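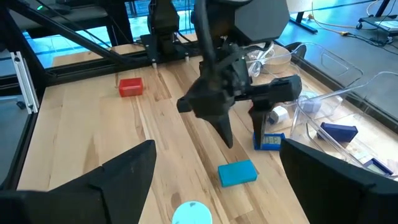 Oisín Gallagher asked after the first trial whether the two arms may share one home pose during block transfer. They may not, as the grippers can meet over the middle of the table.

4.3 Setting up a two-arm transfer run

1. Clear both work areas of anything not on the task sheet. Blocks may lie flat or stand on edge — the policy was trained on both.

2. Home the left arm, then the right. Wait for the Plemis console to report READY for each.

3. Open the wrist view and check that both fingers of the gripper show at the lower edge. If only one shows, repeat the mount alignment in 4.1.

4. Load the episode list. The standard list holds 40 episodes, 21 of them with the start positions shuffled.

5. Start recording, then release the hold. Each episode times out after 30 seconds.

Note: A timed-out episode is scored as a failure and stays in the set. Do not delete it. The success rates in the Trirkelico report were worked out this way, and runs scored otherwise cannot be compared with them.

Caution: Keep hands outside the rails while either arm is powered. The hold stops motion but does not cut power to the motors.

6. After the last episode, export the log and enter the checkpoint name by hand — the exporter leaves that field blank.

Changes to step 4 go through Rosemarie Thiele.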